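**Ticket: clear acrylic magazine organizer – magazines sliding and leaning on the wooden table**
Opened by: Chin-lung Yip
Product: Liltus clear organizer, the one with the upright dividers
Status: open, then sort of fixed, see the bottom

Hi all, me again. I've got the Liltus organizer on the light wooden table and I'm trying to get my magazines to live in it like civilized things. Two problems. The whole organizer creeps backward when you put a magazine in with any sort of push, and once a magazine is in, it slumps over sideways and the cover starts to curl. I bought the thing in September and it did neither of these for the first while, when it only had Phromma catalogues in it (those are stiff as a board, so no surprise there).

What I've tried so far:

- Wiped the table down with a barely damp cloth, let it dry, put the organizer back. Still creeps.
- Wiped the bottom edges of the organizer as well. A tiny bit better, maybe? I might be kidding myself.
- Moved it to the back half of the table so it has less room to wander. It wanders anyway.
- Turned it end for end. Worse, and it looked silly, so I turned it back.
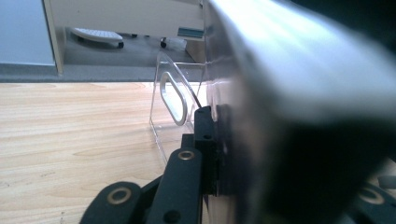 The slot cutout makes a decent handle, by the way, and I've been steadying the organizer there with one finger while I slide things in with the other hand. That works every time, but I don't want to do it forever. My niece won't do it at all, she just posts the magazine in like a letter and walks off.

**Update, 4:30 pm**

Thanks to the Watik help desk for getting back so fast! They asked me to measure, so I did. The grippy feet they sell come in packs of 4 and they're 38 mm across, and I can't see how those would go under upright clear plastic without sticking out and looking awful. I've asked if there's a smaller one. They also asked how much weight is going in. I put a pile of the magazines on the kitchen scale and got 600 grams, so nothing dramatic.

They wanted to know which magazines flop the most, too. It's the science fiction ones, easily. The paper's soft and the spine doesn't hold them up, so a single copy standing in a wide compartment has nothing to lean on. I tested 科幻世界 standing on the table by itself first, to see if the magazine was the trouble or the compartment was.

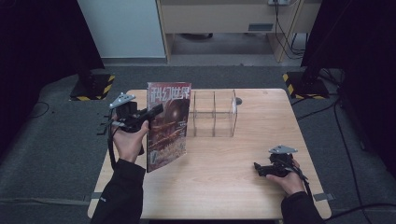

Bit of both, I think. A single copy wants holding. Two copies back to back are loads better, and with a third squeezed in they stay up fine in the one compartment, spine down. So I've stopped giving every issue its own slot, which was me being precious about the covers.

**Update, next morning**

Did the cheap fix for the sliding. Cut two thin strips off an old Rovo shelf liner, 150 mm each, and laid them under the front and back edges. No glue, just sitting there. Pushed a magazine in the way my niece does it and the organizer stayed where it was. Did it again a few times from different angles and got no movement I could see. The liner's grey and you can see it through the plastic if you go looking – I can live with that.

Still to do:

- [ ] Hear back from Watik on smaller feet
- [ ] See if the strips still grip after a couple of weeks
- [ ] Flatten the curled covers under something heavy before they go back in
- [ ] Find a home for the Phromma catalogues, they don't fit now

Please leave the ticket open until I've had an answer on the feet. If anybody has got the same organizer on a smoother table I'd love to know what you put under yours!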